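Hukik Table Felt - heavy weight underlay and top cloth

Stock back in for October. Natural, oat and slate. Bone sold out again, more coming, no date yet.

What it is

A thick cloth for dining tables, sideboards, desks, anything that gets knocked. Two ways to use it. On its own as a top cloth, or underneath your normal tablecloth as a quiet layer. Same cloth either way, only the edge finish changes. Woven for us at the Flestorska mill, brushed on the one side, flat on the other. Brushed side goes down against the table. People do get this wrong and then write in to say it slides.

Sizes

Sold by the length off the roll or as ready cut pieces. Ready cut come hemmed. Off the roll comes raw, won't fray much but will look a bit rough after a few washes, so hem it if it's going to be on show. Round tables - send us the measurement straight across the top and say how much drop you want. No drop is fine too. Oval tables need a paper template, sorry, we have tried doing it from measurements and it went badly.

Please measure the table and not the old cloth. Old cloths shrink.

Weight and feel

600 grams to the square metre. That's heavy, heavier than the old Hukik which some of you will have had from the first batch. Drapes nicely at the corners but won't fold up small in a drawer, so roll it round a tube if you've got one. We send it on a tube anyway, keep it.

100% cotton. No rubber backing, no foam. Smells of nothing much out of the packet.

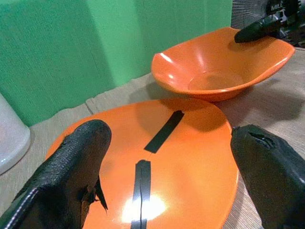 Noise is the main reason people buy this. Bare tables are loud, especially in a kitchen with a hard floor and not many curtains, and every plate that goes down sounds like an argument. A layer of cloth takes the edge off that. It also softens the landing a bit for your crockery, though don't expect miracles. Drop something from shoulder height and it'll still go. And if you've got an old favourite like the big orange plate with the black tape over its crack, the cloth won't mend it, and please don't eat off a taped plate, keep it for letters or keys. For everyday putting down and picking up though, much kinder than bare wood or glass. Chip complaints are mostly rims knocking in the sink anyway, can't help there.

Heat

Not a trivet!! Warm plates fine, mugs fine, teapot fine. Pans straight off the hob not fine, will scorch the cloth and may mark the table underneath too. Use a mat. The Lundgren cork mats are on the Mats page and the oat cloth looks good with them.

Washing

Machine wash cool, gentle spin. Wash it before the first use if you're fussy about fit, it will come up 4 cm shorter on the longest ready cut size and we allow for that when cutting. Dry flat or over a rail. Tumble drying makes the brushed side go bobbly, doesn't hurt it but looks tired. Iron on the flat side while still damp.

Stains - blot, don't rub. Cold water for wine and berries. Turmeric is turmeric, we have no advice. Candle wax, let it go hard, pick off what you can, then brown paper and a warm iron. Slate hides most things but shows flour and cat hair terribly.

Don't bleach the slate. Goes pink.

Holding it still

Stays put on wood. On glass or very glossy tops it can creep, so we do the Zerkico corner grips, little clips that go under the table edge. Sold as a set, one for each corner. Fit most tops but not ones with a bevel underneath, have a feel before you order. Drawstring edge is the better option for round tables, add it in the notes box at checkout and we'll email with the extra.

Samples

Free, one of each colour, just pay the stamp. Worth doing as screens vary and oat looks much greener on some phones than it is. Real oat is a warm beige. Natural is paler with flecks in it, the flecks are seed husk and are meant to be there.

Delivery

Ready cut goes out next working day if ordered before noon. Cut lengths and rounds take longer, usually the week after. Free over 100 pounds, otherwise charged by wieght at the checkout. Tubes are long and won't go through a letterbox so give an adress where somebody is in, or a shop nearby that takes parcels.

Returns

Ready cut, unwashed, on its tube - yes, send it back within the month. Cut to order - no, unless we've cut it wrong, in which case tell us and we'll sort it. Take a photo with a tape measure in it please, speeds things up a lot.

Goes with

Lundgren cork mats
Zerkico corner grips
Hukik napkins, same mill, lighter cloth
Flestorska runner, natural only

Trade and cafe orders, email for the roll price. Whole rolls only at that price, we can't split them.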